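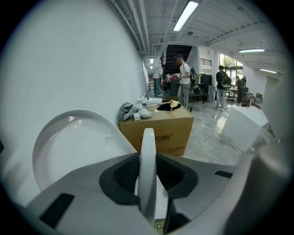

A corrugated cardboard box on the floor, with printed characters on its front and several items resting on its lid.

Why Is Cardboard Wavy Inside?

Cardboard boxes carry food, books, shoes and toys all over the world. Many people use one every day without looking closely at it. This page explains how a box is made, why it is strong, and what becomes of it when it is no longer needed. It belongs to the Plernodero series on everyday materials, for readers aged 10 to 13.

What does "corrugated" mean?

The thick cardboard used for moving and shipping is called corrugated board. The word "corrugated" means folded into ridges, like a row of small hills and valleys.

A basic sheet has two flat layers of paper with a wavy layer between them. The flat layers are called liners. The waves are called flutes. If you find a torn box at home, look at the torn edge and you may be able to see the flutes.

Why are the waves useful?

One sheet of paper bends very easily. When paper is curved into waves and glued between flat sheets, the waves act like a long row of arches. Builders have used arches for thousands of years to hold up bridges and roofs, and a flute works in much the same way. It spreads a push over a wider area.

The spaces between the waves are filled with air. This keeps the board light. It also helps the board act as a cushion when a box is bumped.

On most boxes, the flutes in the walls run up and down, like tiny columns. This helps the walls carry weight, so boxes can be stacked or have things placed on top of them. A cardboard box still has limits. Too much weight will crush it, and a box should never be used as a step or a seat.

How is a box made?

Most cardboard begins as wood fiber or as old paper and boxes. The fibers are mixed with water until they form a soft mush called pulp. The pulp is spread thin, pressed and dried into long rolls of brown paper.

Next, a machine warms one roll of paper with steam and presses it between rollers with ridges, which shape the waves. Glue made from starch, often from corn, holds the wavy layer to the liners. The finished sheet is then cut and creased so that it will fold into a box.

Why are boxes often tan?

Tan or brown is the usual color of paper that has not been bleached white. Boxes can be printed in any color, but many companies leave the paper plain and add only words in dark ink.

What does the printing tell us?

The words on a box may give the name of a company or a product. Smaller lines may tell workers how the box should be handled. Boxes travel from country to country, and the printing can be in any language. The box in the photograph has Chinese characters on its front.

Some boxes also carry simple pictures. Two arrows pointing up mean "this side up." A wine glass means "fragile." An umbrella means "keep dry." A person can understand these signs without knowing the language on the box — and that is very helpful in a busy warehouse.

What happens to old boxes?

A box in good condition can be used again for storage or for a school project. When it is worn out, it can often be recycled. The fibers become a little shorter each time they are turned back into pulp, so new fibers are usually added to keep the board strong.

Boxes should be emptied, flattened and kept dry before they are recycled. Cardboard soaked with grease may need to go in a different bin. Ask an adult what the rules are in your town.

Try it yourself

You will need 2 sheets of paper, a small paperback book and some cans of the same height.

1. Stand two cans a short distance apart and lay one flat sheet across them like a bridge.
2. Place the book gently in the middle. Watch what the paper does.
3. Fold the other sheet back and forth into narrow pleats, like a fan.
4. Lay it across the cans so that the pleats run from one can to the other, and place the book on top again.

Write down what you saw each time. Then try wider pleats and compare.

Words to know

Corrugated: shaped into ridges.
Flute: one of the waves inside cardboard.
Liner: a flat outer layer of paper.
Pulp: a wet mixture of fibers used to make paper.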